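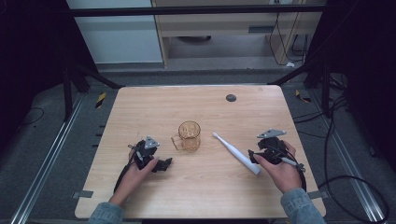 Amber mug and electric toothbrush on a pale wood tabletop.

Zaravano Seat Cushion Review: Two Weeks Behind the Wheel

I drive a ten-year-old hatchback with seats that were never great and have gone flat in the middle, so I was ready to love the Zaravano cushion. And I do! It's a wedge of firm foam, higher at the back than the front, with a zip-off cover and a grippy underside that stays put even when I slide out in a hurry.

My first real test was a 478-mile round trip in November to see my friend Luana. Normally my lower back starts complaining before the second gas stop. This time I got out, stretched out of habit and went in for a coffee — no limping, no groaning. The wedge tips your hips forward a little, and it took me a couple of short drives to get used to that. I also had to drop the seat one notch and reset all my mirrors, so do that in the driveway before you set off.

The cover breathes well and came through the wash fine (cold, then hung up to dry). Color choices are black or gray. I got gray and it already shows crumbs, which is on me.

Gripes? The strap is too short to go around a wide truck seat. My sister Rekha tried it in her pickup and gave up on the strap completely, though the cushion held its place without it. It's also a bit warm on a long sunny afternoon with the windows up.

I paid full price and would do it again tomorrow. If your car still runs great but the seats have quit on you, this is a lovely way to put off shopping for a new one. I'm getting a second for the passenger side.

Posted December 5, 2025 by Lucrezia Colombo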